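# About Jirkico

Jirkico is a technical translation office in Flastcombe. We translate maintenance manuals, safety data sheets and parts catalogs between English, French, Italian and Korean. The office has a permanent staff of nine and works with 23 outside translators, each assigned to a single subject area.

Gilles Bodin founded the office and still approves every term base before release. Viola Rinaldi manages Italian. Ok-hee Song manages Korean and maintains the style guide, now 202 pages.
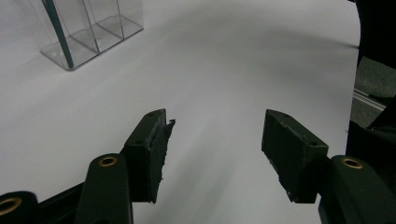
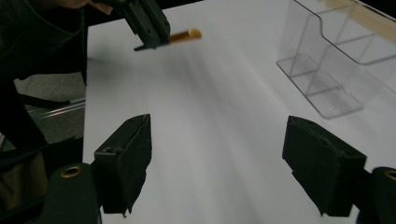

Every job passes through two people. The translator works from the client's source file and an approved term list. A reviser then checks the full text against the source, including units, warning labels and cross-references. Queries go to the client in one batch per working day. Files are returned in the format received.

Source texts are kept for 24 months and then deleted. Clients may request earlier deletion in writing.

We do not accept literary, legal or advertising texts. Requests of that kind are passed to Chauvin, a separate firm.

Quotes are based on source word count, with repeated segments charged at a lower rate. Nadège Millet handles quotes and scheduling. The term list for new clients is prepared before the first delivery and is billed separately.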